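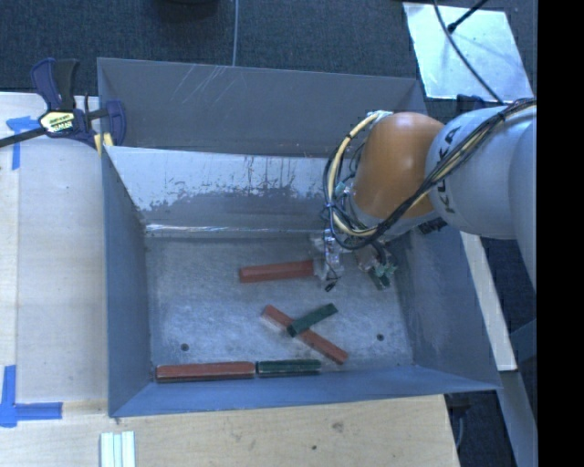 Gurnside Sloped-Wall Metal Bin

Item 475
Condition: new or shop-used (see below)
Sold by: Uvosgate Shop Supply

The Gurnside is an open-top metal bin for blocks, offcuts, castings and other loose parts that get picked out a few at a time. The sides slope in toward a flat rectangular floor, so pieces that land against a wall tend to slide down to where you can reach them. Long pieces can still settle flat along the base of a wall. If most of your stock is long and narrow, order the wide version.

Finish

Blue-gray all over when new. The floor wears to bare metal first, usually within a few months of daily use, and the inner walls follow where parts get dropped against them. Scratches and scuffs do not affect how the bin works. We do not repaint used bins before sale – the price reflects it.

Floor holes

There are two small round holes in the floor, one toward each side. They take the mounting bolts if you are fixing the bin to a bench or stand. Left open, they let out water after a wash-down. Anything smaller than the holes will fall through, so use the rubber plugs (sold in packs of 14) for screws and washers.

Back panel

The tall flat panel behind the far wall is a separate part. It keeps pieces from going over the back when you tip in a full tote. Order it with the bin or add it later.

Load

Up to 200 pounds, spread over the floor, with the bin bolted down or sitting on a level surface. Do not lift a loaded bin by its walls.

Cleaning

Brush out dust and chips, then wipe with a damp cloth and mild soap. Drips and smudges on the sloped walls come off more easily before they dry. Skip steel wool on painted areas.

Sorting blocks

The bin ships without contents. We also carry the Amadi block set in two lengths, for anyone setting up a sorting or picking station. Ask for the current color list.

Ordering

New bins ship in 3 business days. Shop-used bins are pickup only and stock changes often, so call ahead. Ask for Modupe Aliyu on sizes and mounting, or Lautaro Leiva on used stock. The pickup counter is closed 18th May for inventory. Phone orders will be taken as usual.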